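I've been reading the second draft of the Sodham guidance on household robots, all 62 pages of it, and I got as far as page 3 before I started scribbling in the margin. Page 3 is where it says a robot should "handle personal items with appropriate care". Lovely. What's appropriate? Who's checking? I have a kettle with clearer instructions than that.

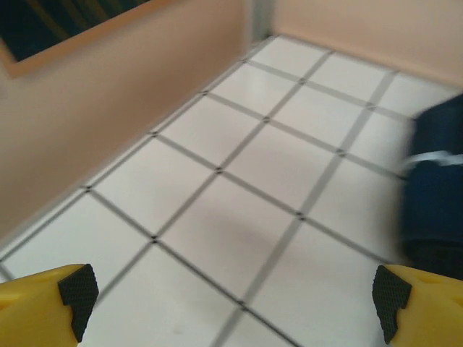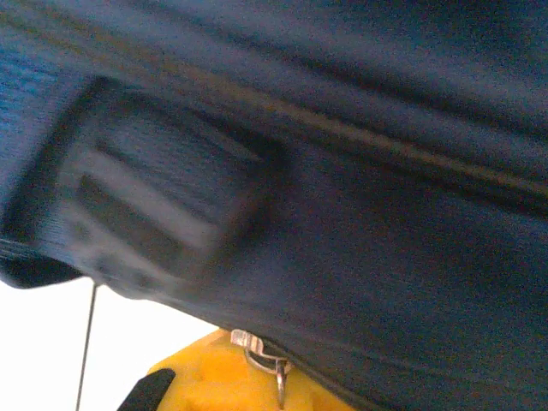

Gripper's-eye views: tiled floor between the fingers first, then dark blue fabric and a zip pull, very close up.

Look at the second one for a minute and try to apply page 3 to it. You've got soft cloth that goes wherever it likes, a little metal zip pull with a ring dangling off it, and what might be a pocket. Is the thing full or empty? Does the zip count as a handle? (I say no, my sister says of course it does, and she's broken more zips than anyone I know.) A person sorts all this out without thinking. A machine needs somebody to have decided beforehand, and I'd like that somebody to have written it down where I can read it.

My own view, for what it's worth, is that the rules ought to start with boring objects. Most of the draft is about knives, stairs and hot pans, and fair enough, I don't want a robot waving a bread knife at me either. But how often does that come up next to moving somebody's things off the floor? That's the everyday job, and it gets 2 paragraphs. Furura's in-house code gives it a whole chapter and it's miles better, even if you do have to ask them nicely for a copy.

So what would I put in? I'd have it slow right down before it touches anything soft. Cloth hides stuff, and I'd want the gripper to close gently, stop, and then lift a little way before it commits to carrying anything. I'd have a flat ban on pulling by zips, straps, cords or tags unless the owner has said it's all right. And I'd make it leave closed things closed! I really can't see why this one is controversial, but the Mostum people argued for ages in February that opening a pocket is "part of identification". No it isn't, it's going through my pockets.

Then there's the camera. If the thing looks through its wrist at your belongings from a hand's width away, the rules need to say what happens to those pictures and who gets to see them. The draft has a section on this, but it only talks about cameras on the head or body. The one closest to your stuff doesn't get a mention, and I think that's a plain mistake which a single extra line would mend.

Estela Figueroa wrote to me after my last piece to say that too many rules will just make the machines useless, all stopping and asking and never tidying anything. She's got a point, and I did go back and cross out a few of mine. I'd still rather have a slow one that asks. I can always tell it to get on with it.

Comments on the draft close on 21st July. Please send something in, even if it's only a grumble about page 3.

Comments

Ma: Agree about zips, disagree about straps. A strap is there to be picked up by. How else would you lift a rucksack?

pegbag79: Ours at work stops and asks about every single sock. You'd change your mind by lunchtime.

Tilly R: Had no idea the wrist camera wasn't covered. Have written in.

Contact | Copyright the author, please ask before reprinting | Back to top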